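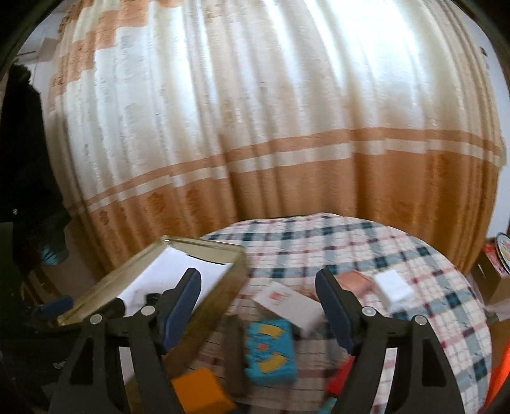

Why does the Rostgate dashboard load the order list twice on first open? The route resolver asks for it, and then the list component asks for it again in its own init, with nothing in between to check whether a request is already running.

January, 4:10 pm

Traced it in the network tab. Two calls to the same endpoint, 52 ms apart, identical params. Both come back with 700 rows and the store gets written twice, so the table renders twice as well.

Tried first: removed the call in the component. Fixed the first open, broke the refresh button, which was relying on the same method. Put it back.

Second try: a loading flag in the store, set when the request goes out and cleared on success or failure. The effect now drops a load action if the flag is already set. One call on open, refresh works.

Bundle is at 555 kB after the change, same as before.

Still open:
– Lorano has the same resolver copied over, so it probably has the same bug. Not checked.
– Page size. 700 rows at once is silly. Sikora pages by 50 and the API is the same one, so the param should work here too.
– The error case clears the flag but leaves the old rows on screen. Fine for now, but there is no message to the user.

Tests: added one for the double dispatch. The old selector test failed until I added the flag to the mock state. Branch is pushed, not merged – waiting on the Dundness release.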